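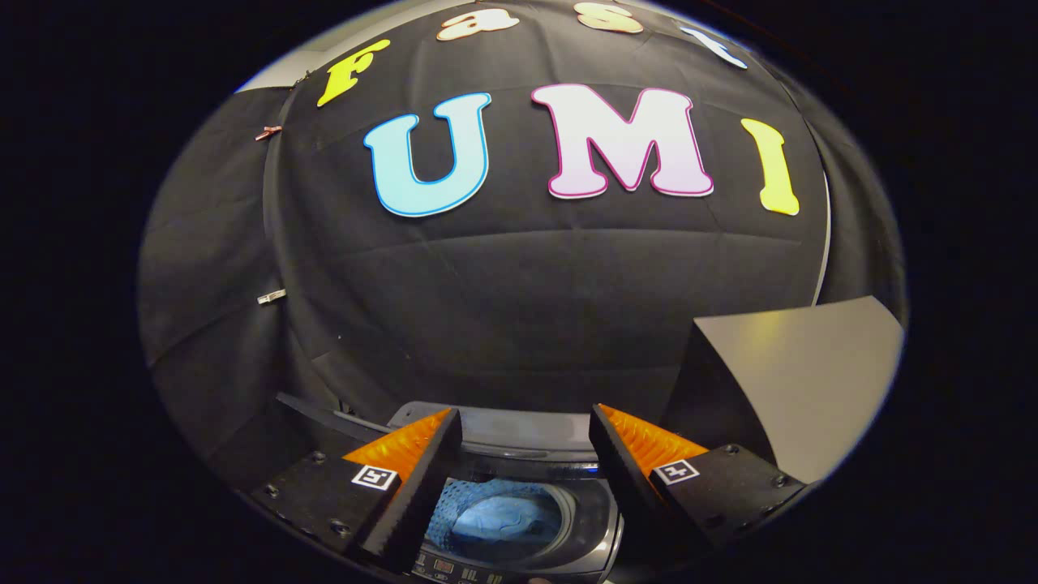

Melutska, June

Re: [Bellomon list] Black cloth behind letters – creases, clips, fixing

Dear all,

I read the question about the black cloth with much interest, as we had nearly the same worries with our "Fast UMI" lettering. I will answer between the lines, as it is the custom on this list. Please excuse my English where it is stiff.

> Hello list,
> we have to put up a short name in cut-out letters in our entrance
> room, on black fabric, and I have never done this before. The wall
> behind is ugly and we are not allowed to paint it or to drill.
> My first question is about the fabric. I bought a cheap one and it
> shines under the lamps, so that it looks more grey than black.

The shine comes from the surface and has little to do with the price. I have seen expensive satin which was much worse than cheap cotton. What you want is a matt cloth with some weight. Ours is sold by Dhillon as stage cloth, 300 grams to the square metre and 140 cm wide. There is also a lighter quality in the same shop, and I tried it first, but it moves each time when a door is opened and the letters move with it.

If you must keep the cloth which you have, look if the back side is duller than the front. With many fabrics it is so. Then simply hang it the wrong way round. You can also move the lamps further to the side, but then every crease will throw a small shadow, so you win in one place and you lose in another.

> Second, the creases. It came folded in a packet and the fold lines
> do not go away. I hung it for one night with weights and I see no
> difference. Do I have to iron the whole piece?

One night is too short. After a longer time the soft creases become weaker, but the sharp folds from the packet stay. We still have faint creases between the letters, some upright and some slanting, and one long fold line which runs under the lower row. I decided to live with them. From the door you notice the colours first, and the fold under the big letters looks nearly like a line on which they are meant to stand.

If it disturbs you, steam is better than the iron. With the iron I made a shiny patch on a test piece, and this patch is still there after washing. Hold the steamer on the back side, do not press, and let the cloth hang until it is fully dry before you fix anything on it. Next time I would ask the shop to give me the cloth on a roll. Dhillon does it without extra cost if you ask at the moment of the order, later they do not want to know about it.

> Third, how do you hold the cloth at the sides? I have drawing pins,
> but there is nothing to pin into.

We use small clips on the edge. They do not match at all: one is dark, one is a reddish pink, and lower down there is a pale silvery one. I wanted to replace them all with dark ones and then I forgot, and now I think only a person who knows about it looks at them. But if you buy new, buy dark.

Please do not pull the cloth very tight between the clips. This was my biggest mistake in the beginning. When it is too tight you get slanting creases which start exactly at the clip and go to the middle, and no steam will help, the tension makes them new again. Put the top clips first, let the cloth fall by its own weight, and only then close the lower ones where the edge wants to be.

At the sides I let a further piece of black fabric hang down in soft folds. It costs one more length of cloth, but then the eye does not go to the wall so quickly.

> Last question: the letters themselves. Should they be all of one
> colour? And how do you keep them straight?

About the colour I can only give my taste. On black almost every light colour works. Our F and I are yellow, the U is light blue, the others are paler, with a coloured outline. The M goes from nearly white at the top to a pinkish lavender at its feet and has a magenta line following its shape, and I like it the best of all. Where the face of a letter is very pale I find the outline important, without it the rounded corners are lost a little under strong light. The outline can be thin. On the U and on the M there is also a white rim on the outside, and this separates them from the black in a very clean way.

For the size: we have the upper word smaller and the lower word bigger. If your name is in two parts, I recommend this, it is easier to read than two rows of the same height.

To keep them straight I stretch a thin thread from side to side, put the letters along it, and take the thread away at the end. Choose thread in a light colour, otherwise you will not find it again on the black. For fixing I use double-sided tape from Zarberg, the one for textiles, cut in pieces of 2 cm. On a small letter 3 pieces are enough. For the wide ones I take more, mostly at the feet and at the outer corners, where they begin to come away. Press each piece from the back of the cloth also, with the flat hand.

One thing you did not ask. Black cloth collects every bit of dust and every thread, and a tiny pale speck is more visible than you would believe. Keep a lint roller near, but do not go over the letters with it, it can lift the edges. I roll only the free areas and do the rest with a dry, soft brush – a make-up brush is very good for the narrow places inside the letter "a".

If somebody on the list has experience with hook tape on this kind of cloth, I would be glad to read it. I was told that it makes the letters easy to move, but I am afraid that it leaves rough places in the fabric when you take it off again.

With kind regards from Melutska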